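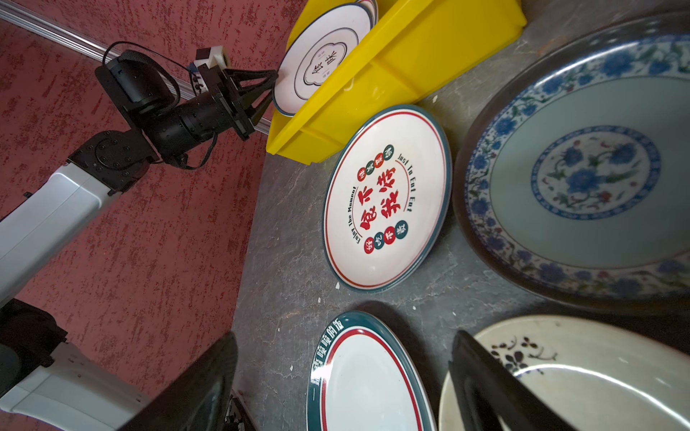 *Figure 9. Ceramic plates on a mottled grey tabletop.*

## 4. Setting up the tableware store

This section applies to all Mumton guest kitchens fitted with the Filtier shelving system. It should be read together with Section 3, Fixing the uprights. Shelves must not be loaded until the wall fixings have been checked and signed off by the site supervisor.

### 4.1 Before you begin

Each bay is supplied with four shelves, eight brackets, a strip of felt liner and a load label. Report any missing parts to Lungile Tshabalala at the Pretorius stores desk, quoting the bay number.

**Caution:** The load limit is 35 kg per shelf. Do not exceed this limit, even for a short time.

### 4.2 Fitting the shelves

1. Hook two brackets into the uprights at the same height. Press down until each bracket clicks.
2. Place a spirit level across the brackets. If they are uneven, return to step 1.
3. Lower the shelf on to the brackets with the raised lip facing the wall.
4. Tighten the locking screw under each bracket by hand, then a further quarter turn with the key supplied.
5. Cut the felt liner to length and lay it flat. Do not glue it; it has to be lifted for washing.
6. Fix the load label to the front edge of the shelf.

*Note:* Bays are 600 mm wide. Where two bays meet, leave the shared upright free of labels.

### 4.3 Loading

1. Wash and fully dry all items before they are put away.
2. Sort plates by diameter. Plates of different sizes should not share a stack.
3. Place dinner plates on the second shelf, between waist and shoulder height.
4. Place bowls on the third shelf and serving dishes on the lowest.
5. Keep the top shelf for light items such as napkins and place mats.

**Caution:** Chipped or cracked pieces must be withdrawn at once. Wrap them in paper and place them in the marked breakages bin – never in the general waste.

### 4.4 Routine checks

The kitchen supervisor shall check the locking screws every month and the wall fixings every August. Results are to be entered on Form 9, and completed forms sent to Corinne Pruitt. A shelf that moves when pressed at the front edge must be emptied and left out of use until it has been refitted in line with 4.2.

Replacement liners and labels may be ordered through the stores desk.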